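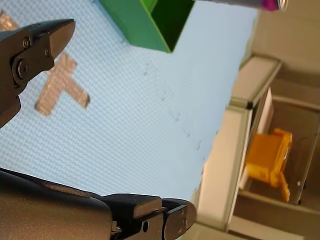 Stuledstead Allotments: what we learned from a wet spring

It has been a funny old year on the plots, and I thought I would put a few things down while they are still fresh in my mind. Those of you who came to the open morning in April will remember the mud, and the gazebo that would not stay where it was put, and Gerrit Zwane pouring tea into any cup that was held out to him. We had 126 visitors all told, which is more than we have ever had, and I am still finding people in the post office who want to talk to me about the rhubarb crumble.

The potatoes went in late. I held off and held off, thinking the ground must surely dry out, and in the end I put mine in a good fortnight after Gerrit and they have come up just the same as his. So do take heart if you were behind with yours. The first earlies have been lovely – small, but with a proper flavour, and very nice cold the next day with a bit of mint.

Slugs, I am sorry to say, have had most of the lettuces. Anathi Hlongwane on plot 2 has done better than the rest of us by sowing hers in lengths of old guttering up on the staging and only planting them out when they were a decent size. She goes round with a torch after supper as well, and she tells me she has got quite fond of the quiet up there at that time of night. I have tried it twice and got very wet knees, but the salad has certainly picked up.

The beans are later than they should be, though there is plenty of flower on them now and the bees seem happy enough. Please water at the roots if we get a dry spell, and do pick the courgettes while they are small, even if you have had quite enough of courgettes. There is a box by the gate for anything you can't use, and it is usually empty again by teatime.

On the money side, the plant stall and the teas between them brought in £618, and we are putting it towards a second water tank for the top end, so that those of you up by the hedge won't have such a long walk with your cans. Thank you to everyone who baked, potted up, carried tables or simply came along and bought a tomato plant they didn't need.

Two small things before I go. The combination on the gate is changing at the end of the month, so please ask me or Gerrit for the new one. And whoever left a very good pair of green secateurs on the bench by the compost bays, they are in my shed, dry and oiled and waiting for you.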